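Thursday night, kettle's on, quick one before I fall over

So I finally got my suturing block. Four hours on the pad. I've been banging on about it since November so you're all going to hear about it whether you like it or not.

Shahla Dehghan was running it, which I was nervous about, she taught half the people I'm scared of. She was lovely. Blunt, but lovely. First thing she said was that I drive the needle like I'm late for a bus.

She's right. I do everything like I'm late for a bus.
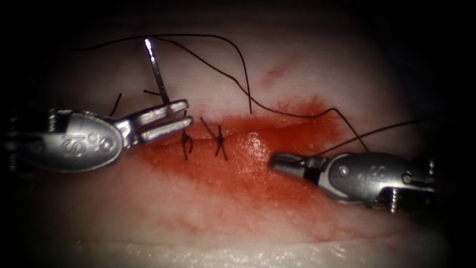 Anyway. The thing I keep getting wrong is where I hold the needle. Too close to the tip and there's nothing left to push through with, too far back and it swings around on you. Up to a third of the way along from the thread end is what she wants, and square in the jaws. I know this. I have written this on my actual hand. Then the clock goes on and it's straight out of my head.

Also bite size. Mine wander. Start off neat, then by the middle of the wound I'm taking great big greedy ones on the far side and stingy ones on the near side, and the edges don't sit flush.
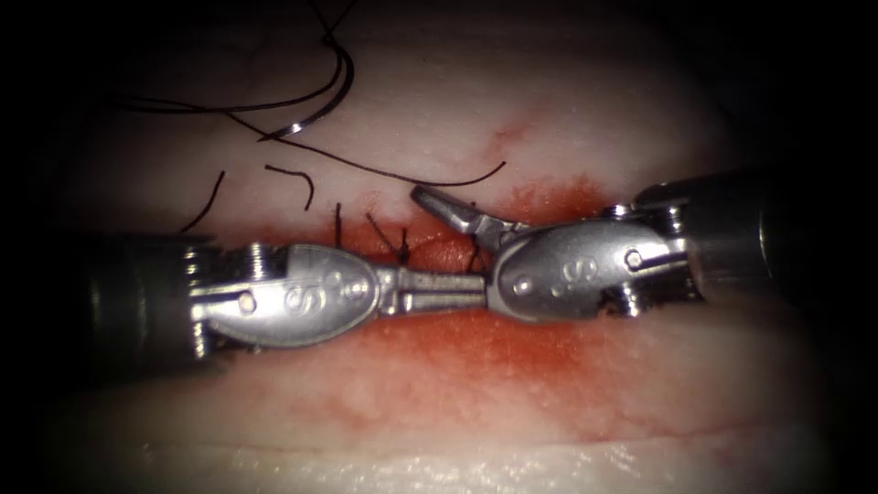
Both drivers in over the suture line.

Knots next. I'd practised these at home on a Clesel pad (the cheap one, smells like a new thong) with ordinary hand drivers, so I reckoned I'd be fine. Nope. No feel at all through the console, you have to watch the thread and judge the tension by eye. Snapped two. Said a word. Shahla wrote something down.

What helped was slowing the wraps right down and keeping the tail short. She likes it really short. I'd been leaving a tail like a kite and then chasing it all over teh place. 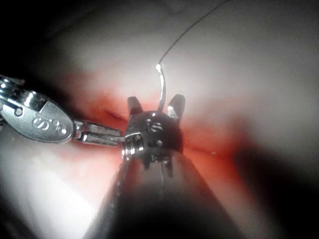 Stuff I'm buying / not buying

Prarus thread, yes. Nicer than what I've got, doesn't hold its curl as much. Get the black, the violet vanishes on a red patch.

Fistow do a box of 100 practice needles and I'm so tempted, but they were out of the curve I want. Emailed them, nothing yet.

The Vukčević pad everyone raves about is 800 dollars. 800! For a pad! I'll keep stabbing the Clesel thanks. 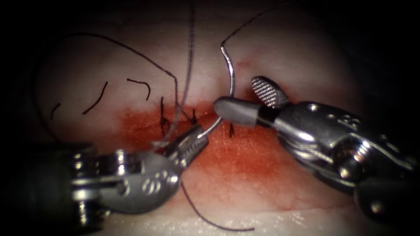 Last hour was passing the needle across from one hand to the other, which I thought I'd hate and sort of loved? My left is rubbish on its own but give it one job and it copes. Don't let go with the first hand till the second one's properly got it. Sounds obvious, I dropped it twice.

Homework is running stitch, left hand only, every night til I see her again. Mum has asked me not to do it at the dinner table. Fair enough.

Will do a proper post on knots when I've slept. If anyone's got a spare Clesel stand with the clamp still on it, yell out, mine's held together with a bulldog clip.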